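세마손(Semason) 진열 보조 로봇 SD-40 제품 안내 및 공개 시연 참관

제품 개요

SD-40은 소매 매장의 선반 보충과 진열 정돈을 보조하기 위하여 세마손이 개발한 이동형 양팔 로봇이다. 편의점, 중소형 식료품점, 전문 식품 매장과 같이 통로가 좁고 취급 품목이 많은 점포를 주된 설치 대상으로 한다. 본 제품은 종이 상자와 캔 제품은 물론, 형태가 일정하지 않은 봉지 제품의 취급을 염두에 두고 설계되었다.

제품의 구성은 주행 기대, 승강 기둥, 양팔, 두부 관측 장치 및 점포용 관리 단말기로 이루어진다. 양팔은 독립적으로 동작하며, 한쪽 팔이 물품을 다루는 동안 다른 팔은 선반 앞쪽에서 낙하를 방지하는 위치에 대기할 수 있다. 손끝 부품은 두카(Doucet) 계열 교체형 규격을 따르며 점포 담당자가 별도의 공구 없이 교체할 수 있다.

주요 사양

대상 선반: 철제 앵글 선반, 곤돌라 선반, 전면 턱이 있는 평선반
최대 취급 깊이: 선반 전면으로부터 40cm
등록 가능 품목: 기본 설정 기준 108종
손끝 부품 교환: 공구 불필요
운용 방식: 자동 운용, 원격 승인 운용, 수동 안내 운용
설치 조건: 평탄한 바닥, 점포 내 무선 통신망
관리 단말기 언어: 한국어, 영어

자동 운용에서는 로봇이 등록된 진열 기준과 현재 선반 상태를 비교하여 작업 순서를 정한다. 원격 승인 운용에서는 로봇이 제안한 작업을 담당자가 단말기에서 확인한 뒤 실행한다. 영업시간 중에는 원격 승인 운용을 기본으로 설정할 것을 권장한다.

공개 시연의 운영

세마손은 2023년 7월 26일 니드게이트(Nidgate) 시험 매장에서 SD-40의 공개 시연을 실시하였다. 시연에는 유통업체와 설비업체의 담당자 17명이 참석하였으며, 전체 일정은 제품 설명, 선반 작업 참관, 질의응답의 순으로 진행되었다.

제품 설명은 현장적용부의 팔로마 메르카도 부장이 담당하였다. 메르카도 부장은 봉지 제품이 내용물의 쏠림에 따라 무게중심이 달라지고, 같은 품목이라도 놓인 자세에 따라 외형이 크게 다르다는 점을 설명하였다. 특히 넘어진 봉지를 다시 세우는 작업은 파지 위치와 손목의 회전, 주변 제품과의 간격을 동시에 고려해야 하므로 시험 항목 가운데 비중이 높다고 밝혔다.

선반 작업의 기준은 사람의 작업 방식에서 출발한다. 개발진은 작업자의 시점에서 손의 위치와 움직임을 관찰하고, 이를 정돈 동작의 단위로 구분한다. 한 손이 물품에 닿을 때 다른 손이 어디에 놓이는지, 손이 이웃한 제품을 어떻게 피해 가는지도 검토 대상에 포함된다.

철제 선반의 가운데 단에서 옆으로 넘어진 봉지에 오른손을 대고, 왼손은 손바닥을 위로 하여 선반 앞쪽에 펴 둔 자세이다. 같은 단에는 발라지(Balaji)의 ‘Tikha Mitha Mix’와 초록색 ‘Ratlami Sev’ 봉지가 세워져 있다.

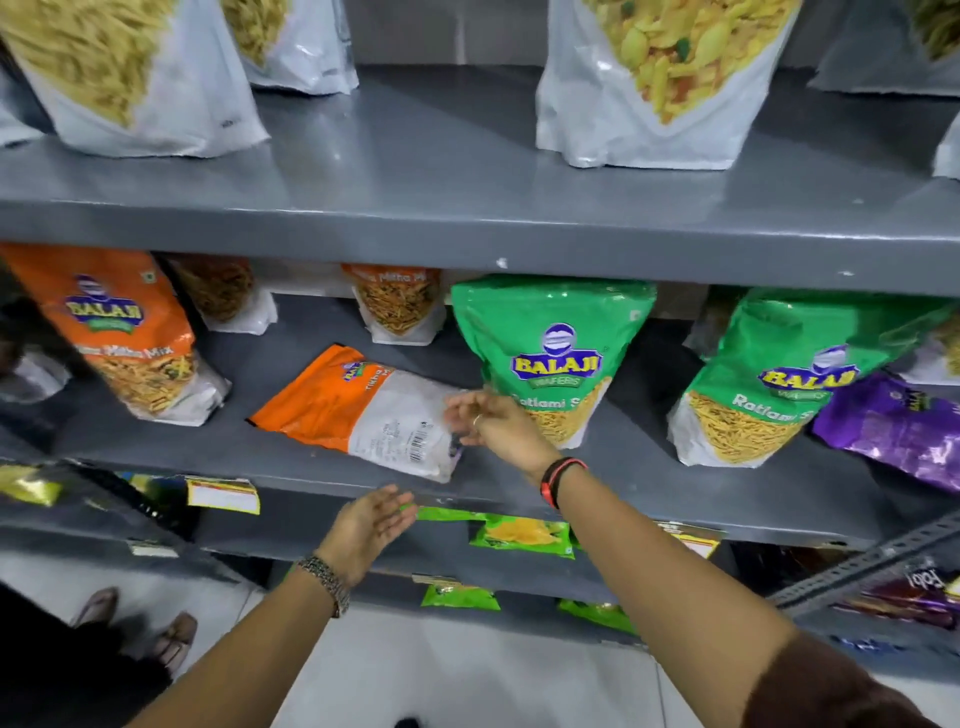 선반 작업 참관

참관은 세 구간으로 나누어 진행되었다. 첫째 구간에서는 로봇이 선반 앞에 정차하여 진열 상태를 판독하고, 기준과 다른 위치를 관리 단말기에 표시하였다. 둘째 구간에서는 넘어진 봉지 제품을 바로 세우는 작업을, 셋째 구간에서는 뒤쪽으로 밀린 제품을 선반 앞으로 당겨 정렬하는 작업을 실시하였다. 작업 한 건에 소요된 시간은 대략 10초였다.

참석자는 안전선 바깥에서 작업을 참관하였으며, 동일한 내용이 관리 단말기 화면을 통하여 함께 제공되었다. 로봇이 파지 위치를 확정하지 못한 경우에는 동작을 멈추고 담당자의 승인을 요청하였다. 이러한 정지는 시연 중 두 차례 있었으며, 모두 광택이 강한 포장재를 대상으로 한 작업에서 발생하였다. 운영진은 조명 위치를 조정한 후 해당 작업을 재개하였다.

질의응답

혼잡 시간대의 운용에 관한 질의에 대하여, 안전기술 책임자 해리엇 린드그렌은 통로에 고객이 접근하면 로봇이 팔을 접고 대기 상태로 전환한다고 답변하였다. 대기 상태의 해제 조건은 점포별로 설정할 수 있으나, 감지 범위를 기본값 이하로 축소하는 설정은 제공하지 않는다.

가격표와 걸이형 라벨의 간섭에 관한 질의도 있었다. 선반 전면에 부착된 라벨은 설치 단계에서 위치를 등록하며, 팔의 이동 경로는 등록된 라벨을 피하도록 계산된다. 행사용 라벨을 추가한 경우에는 해당 선반의 재판독을 실행하여야 한다.

유리병과 냉동 제품은 현재 취급 대상에서 제외되어 있다. 해당 품목의 지원 여부와 시기는 정해진 바 없다.

도입 절차

도입을 희망하는 점포는 매장 평면도와 선반 규격, 취급 품목 목록을 제출하여야 한다. 세마손은 제출 자료를 검토한 후 현장 조사를 실시하고, 통로 폭과 바닥 상태, 통신 환경을 확인한다. 현장 조사 결과에 따라 일부 선반은 작업 대상에서 제외될 수 있다.

설치 후에는 점포 담당자를 대상으로 운용 교육을 실시한다. 교육 내용에는 품목 등록, 진열 기준 편집, 비상 정지 및 재기동, 손끝 부품의 세척과 교환이 포함된다. 운용 교육을 이수하지 않은 인원은 수동 안내 운용을 사용할 수 없다.

차기 공개 시연은 2월 중 니드게이트 시험 매장에서 개최할 예정이다. 참석 신청은 소속 기관 단위로 접수하며, 신청서에는 참석자의 성명과 담당 업무, 참관을 희망하는 품목군을 기재하여야 한다. 시연장 내 개별 촬영은 사전 승인을 받은 경우에 한하여 허용한다.

관련 제품 및 자료

SD-40 설치 환경 점검표
SD-40 손끝 부품 세척 및 교환 안내
수카르(Sukar) 선반 판독 단말기
두카(Doucet) 교체형 손끝 부품 규격표
봉지 제품 품목 등록 지침
니드게이트 시험 매장 방문 안내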